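Stererard Study Finds Local Council Stories Missing From Regional News Alerts

April 25, 2025 — Readers who rely on phone alerts from regional news sites hear very little about their own councils, according to a study published today by the media research group Stererard.

Researchers logged 2667 alerts sent by 35 regional titles between August and the end of the year. Only four per cent dealt with council decisions, planning or local budgets. Crime, weather and football made up more than half.

"People sign up for alerts because they want to know what is going on near them," said Albane Gautier, who led the study. "What they get is mostly road accidents and match results."

The group also looked at how alerts were worded. Headlines on council tax were often sent without the name of the council concerned — readers had to open the story to find out if it applied to them. 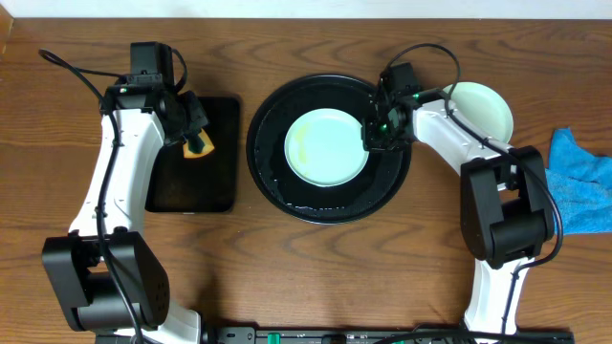

Stererard is asking editors to label alerts by district and to let readers choose council news as a separate topic. Musa Omoregie, the group's head of policy, will present the findings to publishers next month.

The full report and the coding guide can be downloaded free of charge from the Stererard website.

Press contact: Gus Whitfield, Stererard press office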